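Pletbridge Parish Council
Minutes of the Allotments and Open Spaces meeting, February 2019

In the chair: Đức Mạc

1. Apologies
Apologies were received and accepted.

2. Minutes of the previous meeting
Agreed as a true record and signed by the Chair.

3. Water supply
The Clerk reported that the new standpipe at the La Lane site had been connected. The invoice of £431 was approved for payment. Tenants at the lower end had asked for a second tap. It was resolved to obtain a price before the growing season.

4. Waste collection
Wastar had written to confirm that the green waste skip would be emptied every 14 days until further notice. Members noted that household rubbish had again been left beside it. A notice is to be put up at both gates.

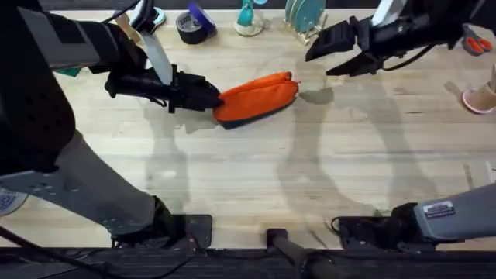 5. Tenancies
The Clerk reported that 82 plots were let and that the waiting list remained open. Two tenants had not replied to letters about uncultivated plots – final letters are to be sent. The request from plot 14 to keep hens was deferred until the tenancy rules had been checked.

6. Fencing
A quotation of £193 from Timatard for repairs to the northern boundary was considered and accepted. The Chair asked that the footpath be kept clear while the work was done.

7. Correspondence
A letter concerning bonfires was read. The present rule – no fires before dusk – was confirmed.

8. Any other business
The lock on the lower gate is stiff. Clerk to arrange oiling or replacement.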